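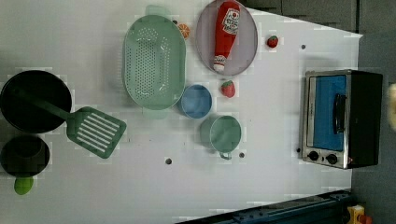
Toy pans and a slotted spatula on a white table.

Why do pans get hot but handles stay cool?
Purkbridge Museum Learning Service – Science at Home, for readers aged 7 and over
Page last reviewed: February 8, 2024

Heat is a kind of energy, and it is always on the move. It travels from warmer things to cooler things and carries on until both are at the same temperature. When a cook puts a pan of soup on the hob, heat passes from the hob into the pan, and from the pan into the soup.

Some materials let heat pass through them easily. Scientists call these materials conductors. Most metals are good conductors. Copper is one of the best, and aluminium and iron are also good. Cooks have used metal pots for thousands of years.

Other materials slow heat down. These are called insulators. Wood, cork, wool and many plastics are insulators. Air is an insulator too, provided that it is kept still. A woolly jumper keeps you warm in October by trapping air between its fibres.

What is happening inside?

Everything around you is made of tiny particles, far too small to see. In a solid, the particles stay in their places but they wobble. When a solid is heated, its particles wobble faster. They bump against their neighbours, and the neighbours begin to wobble faster as well. In this way heat is passed along, like a message whispered down a line of children.

Metals have an extra helper. They contain even smaller particles, called electrons, which can move about freely. The electrons carry energy quickly from one end of the metal to the other.

A pan can therefore be made from two materials: metal for the part that touches the food and wood or plastic for the part that touches your hand. Pans with metal handles can become very hot, and the cook must use a dry oven glove. 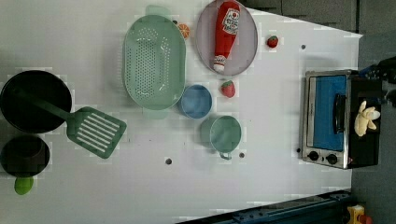

Try it yourself: the spoon test

You will need an adult to help with this activity. Only the adult should pour the hot water.

You will need:
A heavy mug
One metal spoon, one wooden spoon and one plastic spoon, all of a similar length
Butter
Three dried peas
A clock or timer

1. Stand the spoons in the empty mug with their handles pointing upwards.
2. Use a small dab of butter to stick one pea near the top of each handle. Make each dab the same size.
3. Ask the adult to pour in hot water until the mug is half full.
4. Start the timer and watch for 18 minutes. Do not touch the mug.
5. Write down which peas slide or fall, and in what order.

The pea on the metal spoon will usually move first, as heat climbs the metal and softens the butter. The other peas may not move at all. If none of them move, try again with smaller dabs – a thick lump of butter takes longer to melt.

Words to remember

Conductor: a material that lets heat pass through it easily.
Insulator: a material that slows heat down.
Particle: a very tiny piece of matter.

This page was written by Jenő Veres for the Learning Service. Schools may print copies for use in class.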